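Surkton Waxed Cotton Cord 1mm - Black (100m Roll)

Surkton waxed cotton cord for necklaces, bracelets and macrame. The wax finish keeps the ends from fraying and helps knots stay put. Colour may vary a little between dye lots, so order enough for the whole job.

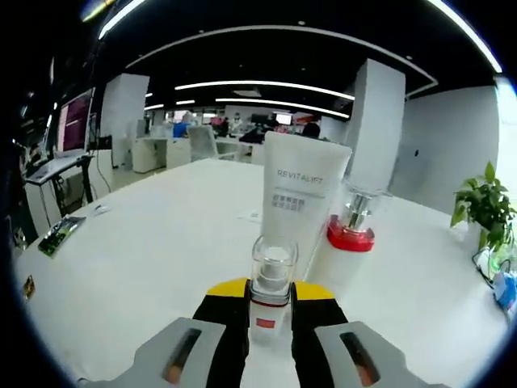 Fits most beads with a hole of 1.2mm or larger. For smaller holes, see the 0.5mm Wikach polyester thread.

Also available:
Natural - 100m Roll
Dark Brown - 100m Roll
Grey - 43m Roll
Navy - 43m Roll

Item code: SK-121
Sold by the roll. We do not cut to length.
Orders leave our store within 7 days. Unopened rolls may be returned for store credit.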